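Search this site
Enter keywords Go

A Small Table and What Belongs on It
June
By Tin-yau Chiu

Lukian Didenko has been responsible for furnishings and shared equipment at the Morotstead building since the workrooms were reorganized. The building serves 200 people, and much of his work concerns objects that most of them use without giving them a thought: chairs, table surfaces, bowls, cleaning supplies. He spoke with the Prumullow staff bulletin about the small tables in the workrooms and how they are kept.

The green cutting mats were his first decision. "We had tables that were marked after one season," Mr. Didenko said. "A self-healing mat takes the wear, and it can be lifted off and washed. The table underneath needs very little attention after that." He acknowledged that the printed grid and rulers are intended for craft work, and said that he chose them for a practical reason of his own. Crumbs show up well on a green surface with fine white lines, and a person wiping the mat can see where to stop.

Bowls came later. Food had been left directly on the mats, and Mr. Didenko asked that anything to eat be placed in a bowl first. The pink one is a favorite of his. "It is wide enough that you can reach in without tipping it," he said. "I would have bought more in that color, but the supplier, Uçar, had stopped carrying them."

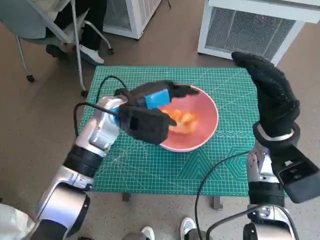
A colleague at the Steseden office wrote to the bulletin that sponges and food should never share a table at all, and that a bowl should be emptied and carried to the sink before anyone brings a sponge near it. The letter also asked whether the rule at Morotstead was written down anywhere.

Mr. Didenko said that it was, on a card kept with the supplies, and that he agreed with the first point in part. "The sponge for the mat is for the mat," he said. "The bowl gets washed at the sink, with a different one. I have asked for separate colors, and I expect the budget to allow it." Each workroom is currently issued two sponges, and they are replaced every 4 weeks.

Asked what people eat at the tables, he answered readily. Bread is by far the most common item. Filled sandwiches are discouraged in the workrooms, while plain buns and pastries are allowed. "A bun is no trouble," he said. "A glazed pastry is different. The flakes travel, and the glaze sticks to whatever it touches. Keep it in the bowl and you have one thing to wash."
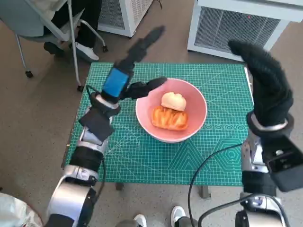 Tin-yau Chiu

The floors received less attention in our conversation than the tables, although Mr. Didenko raised them twice. He prefers chairs on casters because they can be rolled aside for sweeping, and he would like them returned to the same position afterward - a request that he described as modest and seldom honored.

He is now preparing a replacement list for the coming year. It includes 70 mats in the same green, and he has declined suggestions to change to a plain gray. "Gray hides everything," he said. "I do not want it hidden. I want somebody to wipe it up."

Requests for replacement mats or bowls may be left at the Morotstead front desk before noon.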